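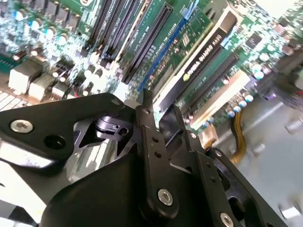 I have worked at Plarnum in Utholm for six years, all of them on the teardown benches, and since October we have two robot arms on the line where before we had four people. I want to ask how it went for others in the repair and refurbishing trade, because at my place everybody has a strong opinion and very few have numbers. My job was to take old office workstations apart and save what can be sold: memory, processors, graphics cards. A small card such as the Quadro K600, which sits there with a blue slot next to it, is a thing I can take out with my eyes closed. You press the latch, you pull straight, you put it in the bag. Now I stand beside a gripper that is wider than my hand and I watch whether it comes down at the right angle. It's not heavy work anymore. But I go home more tired than before, and I can't explain this well to my wife.

What has changed, in short: two of the four went to the packing side, one left, and I became "cell operator." The pay is the same. I open the cases by hand, clear out the dust, put each machine in its place on the bench and sign for it in Cisness, which is our tracking program. After that the arms do what they can, and I do what they can't.

My questions:

- How long did it take until you trusted the machine enough to look away?
- Did your target go up, and who decided it?
- Do you still do some units fully by hand, to keep the skill?

*benchtwo, 6:12 am*

---

**halfheight_card**

Target first, because that is where you get hurt. Ours went up in the second month. The line was planned for 1,000 machines a month and we had never done more than 755 by hand, with everybody healthy. The first month with the arms gave 853, which everyone clapped for, and then somebody upstairs saw that 853 is less than 1,000 and the mood was different. Ask now, in writing, what your number is and what counts as a finished machine. If a person finishes what the arm started, does this count for the person or for the arm? In our place it counted for the arm.

---

**benchtwo**

Thank you, this is useful. With us it's not written anywhere. In Cisness there is one field, "completed by," and it fills itself with the name of the cell. I never thought about it until I read your answer.

The cell is called Vlad, by the way. It was on the purchase papers as the project name and it stayed. So the report says Vlad completed this many machines, and my name is nowhere, although I've had my hands in each one.

---

**solder_aunt**

I will be the one who disagrees. I did teardown for eleven years and my thumbs are finished. The memory latches, the tight brackets, the screws that some person before you has destroyed. You write that you can pull a card with your eyes closed, and I believe you, and I could also, and this is exactly the movement that hurt me. When our arms came I was glad. I'm still glad. I don't need my name in a report, I need to hold a cup in the morning.

About trust: two weeks for the simple parts. For processors I still look, every time.

---

**benchtwo**

I am sorry about your hands. My own are still good, so maybe I speak too easily.

But I want to say what I mean with tired. When I did the work by hand, my head could go somewhere. I'd listen to the radio. Now I wait and look, and I must be ready to press stop, and most of the time I don't need to press it. It's like sitting next to a student driver for eight hours.

---

**quietfan**

The student driver is a very good comparison and I will steal it for my next meeting.

I'm on the other side, I set up cells like this one, in a different company. May I ask some practical things? Do the parts go into a fixed tray or into bins? And is the second arm used for holding, or does it have its own work? Much of the waiting you describe comes from bad division between arms. If one arm is always standing still until the other one is finished, then the operator is also standing still, and this is what makes you tired. It can be changed in the program, it's not a law of nature.

---

**benchtwo**

A fixed tray, gray plastic, on the left side of the computer. It has its places for the processor and for memory, and some upright guides for boards. The bench is the type with aluminum slats, so everything can be moved if you have the patience to set it up again.
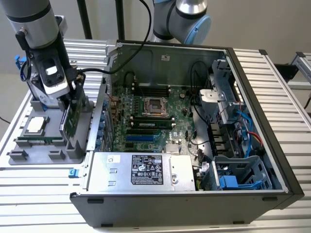
The second arm has its own work on paper, but in practice the two of them can't be in the case together except in very few positions, so one waits high up over the back until the first one is out. I asked if it could do something outside of the case during this time. The answer was "phase two."

What I do during the wait, I check the tray. A processor must lie flat in its holder, if it doesn't then the next pick is wrong and I have to stop the cell. This is not in my instructions. I found it out by myself in the first week and now I do it always.

---

**quietfan**

Then please write it down. I mean this seriously. Half of what makes a cell run is something that the operator does and that isn't in any document. When you are on vacation and the other person doesn't do it, the cell stops nine times in one day and they call people like me, and I search in the program for a fault which isn't there.

And regarding the waiting arm, ask if the clearance zone is set for the biggest case they plan to use. It's often like this. If you are mostly running one model of desktop, the zone can be much smaller.

---

**halfheight_card**

Write it down, yes, but be a little careful to whom you give it. I wrote eleven pages for our cell. Very proud of it. Then the night shift got a temp worker with my eleven pages, at a lower pay grade.

---

**quietfan**

I understand this, but the alternative is that you keep secrets from your own colleagues, and I've seen how this ends too. One man I worked with knew how to restart the line and wouldn't tell it to the day shift. After some time people didn't want to eat lunch with him.

---

**halfheight_card**

I didn't say keep it secret. I said ask for something before you give it. A different grade, a line in your contract, your name on the document. You people who set up the cells always want our knowledge for free, and then you send an invoice.

---

**quietfan**

The last part is fair. I have sent such invoices.

---

**anayeli_a**

Hello to all, my name is Anayeli Arellano and I am a shift lead at Plarnum, so I know very well who benchtwo is and he knows that I read here. I asked him if it's OK that I answer and he said yes.

Some facts from my side. The goal for the cell in this quarter is 390 machines a month. It isn't a secret, but I see that it was never put on the wall, and that is my mistake. It is on the wall from this afternoon. The "completed by" field is a setting in Cisness and I've asked if it can show two names. I don't know yet what they will say.

I don't agree with everything here. It was written that two of the four went to packing, as if they were sent away. One of them asked for it and likes it there. I also think the old way looks nicer from a distance. We had a lot of bent pins on the sockets on late shifts, and we had many arguments about whose they were.

On the third question, manual units: we do have machines which the arms don't take at all. Cases with a strange drive cage, or where the power supply sits in the way. These go to the hand bench. At this moment the hand bench belongs to the newest person, and I'm starting to think this is wrong, it should rotate.

---

**benchtwo**

I confirm that I said yes. And 390 is lower than what I was afraid of, so thank you for the wall.

Please make it rotate. I would take one day in the week on the hand bench without more pay. (halfheight_card, I know, I know.)

---

**halfheight_card**

I have said nothing! But one day a week with the hand tools is a good thing to get, and do get it in writing. And 390 in *this* quarter. Look what's on the wall in the next one.

---

**solder_aunt**

Rotation is right. Only let people say no to it. There are some of us for whom the hand bench isn't a treat, and we don't always like to explain it in front of the whole shift.

And for benchtwo, a small thing about the tiredness. I asked for a high stool, and for a light that doesn't reflect on the metal plates of the gripper. After eight hours of shiny screw heads my eyes were worse than my back. The lamp was cheap and it helped more than the stool did.

---

**benchtwo**

I haven't thought about the light. We have the lamp straight over the case and yes, the screws on the gripper shine a lot, I see them when I close my eyes in the evening. I will move it before my next shift and write here how it is.

I've also started the document, quietfan. It has one page now. My name is at the top.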